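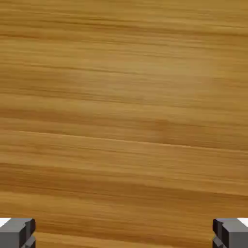
Speaker notes, Sheyla Cuadros, November 25, 2020

Open with the Skivia customs union vote. Pause for the groan.

Slide 2. The draft treaty ran to 536 pages in October. Ministers asked for something shorter and got 17 annexes.

Slide 3. Banik wants the fishing clause out. Banik has no coast. Let that sit.

Slide 4. Mackay position: yes in public, maybe at dinner. Skip the dinner story if the delegation is in the room.

Slide 5. Ratification timetable. Read the dates fast.

Questions, 20 minutes. If asked about Allance, drink water.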